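How to clean a metal patio table before you repaint it

Paint won't stick to grease, chalky old paint or loose rust, so most of the work comes before the can is opened. Allow 6 hours, including drying.

1. Brush off dirt and spider webs with a stiff dry brush. Do the underside too.

2. Wash with warm water and dish soap. Rinse twice — soap film ruins paint.

3. Scrub rust spots with a wire brush, then sand lightly until the edges feel smooth.

4. Wipe down with a damp rag and let it dry in the shade.
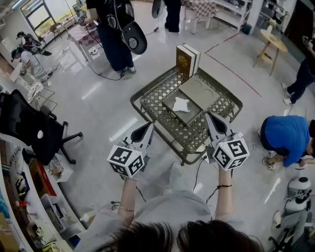

Emese Orbán
Home and Garden Editor, Casemton

Open metalwork takes longer than a flat top. Work a small brush into the gaps from both sides and check the joints, where rust usually starts. Prime bare metal the same day. If it has to wait overnight, sand those spots again.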